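Food Lab Project Report: Getting a Rye Starter to Behave
August
Posted by Roksolana Zinchenko

So my project was bread. More exactly, it was whether the flour you feed a sourdough starter changes how the loaf rises, and whether I could get a decent sandwich loaf out of a starter that had been living in the back of the class fridge under the name Grundach (it was written on the lid when I got it, I have no idea). I had never baked anything with yeast before this term, wild or otherwise, so please read the results with that in mind!

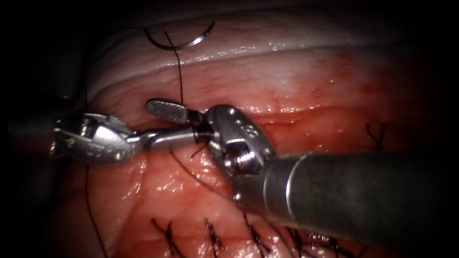 Roksolana Zinchenko

I split Grundach into three jars and fed each one a different flour: plain white, whole wheat, and dark rye. Same water, same spoon, same shelf over the dishwasher, which stays pretty warm. I fed them at 8 in the morning and put a rubber band at the level of the starter so I could see how high it climbed. Maksym Tkachuk was my partner for this part and he did the evening feedings.

The rye jar was the wild one. It doubled before lunch on the third day and smelled like apple cider. The whole wheat was a bit slower and the white just sat there for two days, then caught up a little. I wrote in my plan that white would win, so that was my first wrong guess.

The dough

I used one recipe for all three so the starter would be the only thing changing. Each loaf got 525 grams of bread flour, 400 grams of water, a big scoop of starter and two teaspoons of salt. If you bake a lot you already know that is a wet dough. I did not know, and I spent most of the first session scraping it off my wrists. Our instructor, Sugeng Ngui, showed me how to fold it with wet hands and leave it alone for half an hour between folds, and from then on it went a lot better (and I got to keep my sleeves clean).

I did four rounds of folds, shaped the loaves, and let them sit in the fridge overnight in cloth-lined bowls. One bowl had hardly any flour on the cloth. You can guess which loaf came out with a bald patch. 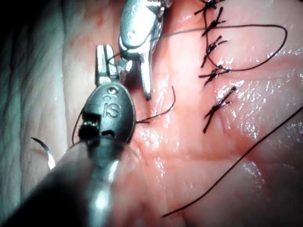 Baking and tasting

I baked in a covered pot at 450 degrees, lid on for 25 minutes and then off until the crust went a deep brown. I pulled the white loaf when the middle hit 207 degrees on the probe and used that as my cutoff for the other two.

The rye-fed loaf was the tallest, and it had the most sour taste too. Whole wheat came second in height but people liked it best with butter. The white one was flatter and kind of gummy near the bottom, and I think I shaped it too early. Doğukan Akgül said it made the best toast of the three, so it got eaten anyway.

What I would change

I only baked each loaf once, so I can't say for sure that the flour did it and my shaping didn't. Next time I'd bake every version at least three times and weigh the starter properly, a "big scoop" is not a measurement and I lost points for it. I'd also like to try feeding half rye and half white to see if you can get the height with less of the sour.

Grundach is back in the fridge, on the second shelf. Please feed it on Monday if you're in.

Questions about this report: ask Roksolana in the food lab | © Student Projects | Back to top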